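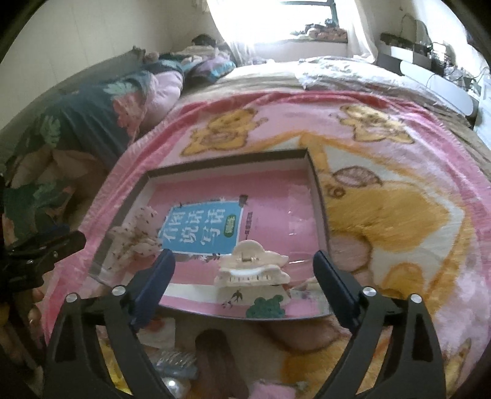 A customer wrote in May that she had measured her print three times, got three different sizes, and wanted to know which one to send us. Send the smallest. More on measuring is further down this page, along with the other things we get asked most.

Costach Mail-Order Framing – Frequently Asked Questions

Ordering

How do I measure my picture?
Lay it flat and measure the height and width of the paper, then measure again a few inches over. Old prints and hand-cut paper are often not square. If the numbers differ, use the smaller one for each side. Give us the measurement in inches to the nearest eighth.

Do I measure the paper or the image?
Both, if you want a mat. The paper size tells us how to mount it and the image size tells us where to cut the opening. If you don't want a mat, we only need the paper size.

Can I order just the frame and put the picture in myself?
Yes. Choose "frame only" on the order form. The frame comes with glazing, backing board and hanging wire. You will need a flat-head screwdriver to bend the tabs.

What is the difference between the Vindus and Bakalis frames?
Vindus is our narrow molding, with a flat face and square corners. Bakalis is wider and has a step on the inside edge. Bakalis is the better choice for anything heavy, and for mirrors it is the only one we offer.

What is the biggest frame you make?
The glazed area can be up to 1,155 square inches. Past that we can't ship it safely, and a local shop will serve you better.

Glass and acrylic

Should I choose glass or acrylic?
Glass is harder to scratch and easier to clean. Acrylic is lighter and doesn't shatter, so it suits large frames, children's rooms and hallways. For pastel and charcoal drawings we recommend glass. Acrylic builds up static and can lift loose pigment off the paper.

Does the glazing block sunlight?
Standard glass blocks some ultraviolet light. The conservation glazing blocks much more, and it can be added to any order. Neither one makes it safe to hang a watercolor in full sun.

How do I clean it?
Spray the cloth, never the frame. Liquid that runs down the front gets under the edge and wicks into the mat. Use ordinary glass cleaner on glass and only plain water or an ammonia-free cleaner on acrylic. Paper towels will scratch acrylic over time.

Opening and refilling a frame

How do I change the picture without scratching the glass?
Put a clean blanket or folded towel on a flat surface and lay the frame face down on it. Check for grit first. Bend the tabs up, lift out the backing and the mat together, and tape the new picture to the mat along the top edge only. Paper needs room to expand in damp weather – if it is taped on all four sides it will buckle.

There is dust under the glass. What now?
Open the frame again and use a soft brush or a rubber bulb blower. Don't blow on it with your mouth.

Can I reuse an old mat?
If the cut edge of the opening is still white, yes. A brown edge means the board is acidic and should be replaced.

Hanging

What hardware do I need?
Frames under 6 pounds can hang on a single hook. For anything heavier, use two hooks set a few inches apart, which also helps the frame stay level. Anything over 70 pounds has to go into studs. Adhesive strips are not suitable for any of our glazed frames.

Can I hang a picture in the bathroom?
You can, but pick something you could replace. We don't cover moisture damage.

Shipping and returns

How long does an order take?
Frame-only orders leave our shop in 7 working days. Orders where you mail us the artwork take longer, and we email you when it arrives and again when it ships.

Who carries the packages?
All glazed frames go by Fimomier, signature required.

My glass arrived broken.
Keep the box and all the packing, take a photo of each, and email us before 5 p.m. on the day after delivery. Don't try to pull the pieces out of the frame. We will send new glazing or a whole new frame, depending on the damage.

Can I return a custom size?
Only if we made it wrong.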